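4. Montaje del saco y primera puesta a punto

Antes de empezar leer la sección entera. Son dos minutos. El soporte Giroser viene en dos cajas, la larga (brazo y placa) y la pequeña (tornillería, cadena, llave). Si falta la pequeña no montar nada, escribir a Hae-won Jang en el almacén de Ibarra y se manda otra.

Válido para pared de hormigón o ladrillo macizo. Pladur no. Ladrillo hueco tampoco, ni con taco químico.

4.1 Fijar la placa

1. Marcar la altura. El saco colgado tiene que quedar con el centro a la altura del pecho de quien más lo vaya a usar. En un gimnasio con gente de todas las tallas, tirar por lo medio y ajustar luego con la cadena.
2. Comprobar que no pasan cables ni tuberías. Detector, no a ojo.
3. Presentar la placa, nivelar, marcar los 4 agujeros.
4. Taladro de 14 mm, con percusión. Profundidad: hasta el tope de goma que viene en la bolsa.
5. Limpiar el polvo de los agujeros. Soplar, cepillo, soplar otra vez.
6. Meter los anclajes y apretar en cruz, primero a mano y despues con la llave.

ATENCIÓN: no apretar un tornillo a tope con los demás sueltos. La placa se tuerce y ya no asienta.

4.2 Brazo y cadena

1. Encajar el brazo en la placa, pasador de arriba a abajo.
2. Poner la anilla de seguridad en el pasador. Sin anilla no se cuelga nada.
3. Distancia libre de pared al eje del saco: mínimo 700 mm. Con menos, el saco vuelve y da en la pared, y el que entrena acaba dando también.
4. Enganchar el giratorio, luego la cadena, luego el mosquetón. Rosca del mosquetón cerrada del todo.
5. Colgarse uno mismo del brazo, con cuidado, unos segundos. Si cruje o se mueve la placa, desmontar y volver a 4.1.

Nota: el muelle es opcional. Quita vibración al edificio (los vecinos lo agradecen) pero baja el saco un palmo. Contar con eso al medir.

4.3 Colgar el saco

Entre dos personas. Una abraza el saco y levanta, la otra engancha. Nunca subirlo con la cadena ya puesta tirando desde arriba.

1. Saco Undau relleno de fábrica: colgar y dejar reposar un día antes de golpear.
2. Saco vacío: rellenar en el suelo, por capas, apretando cada capa con un palo o el puño. Tela y retal, sin cremalleras ni botones.
3. Nada de arena suelta. Se va al fondo y se queda como una piedra, muñecas rotas.
4. Girar el saco un cuarto de vuelta cada semana para que no se deforme siempre por el mismo lado.

4.4 Temporizador Ernesix

Trae de serie asaltos de tres minutos y uno de descanso. Para cambiarlo:

1. Mantener MODO hasta que parpadee.
2. Subir o bajar el asalto con las flechas. Confirmar con MODO.
3. Lo mismo con el descanso.
4. Volumen en la ruedecita lateral. En sala grande al maximo, si no con los guantes y la música no se oye.

Si la pantalla se queda en blanco: quitar pilas, esperar, volver a ponerlas. Se pierden los ajustes, apuntarlos antes.

4.5 Revisiones

Cada mes: mosquetón, anilla, giratorio. Cualquier marca de desgaste en el metal, se cambia la pieza. El mosquetón se cambia igual a las 1000 horas de uso aunque parezca nuevo.

En diciembre, o cuando cierre el gimnasio, reapretar la placa entera. Dudas de esta parte, Tamsin Bolger, que es quien lleva el servicio técnico. Mandar foto de la placa y de los anclajes con el correo, así se resuelve a la primera.

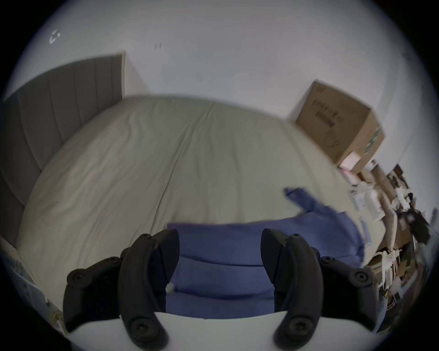
Los recambios de cadena y giratorio se piden con el número grabado en la placa, no con el de la caja. El de la caja es del transportista y no sirve para nada.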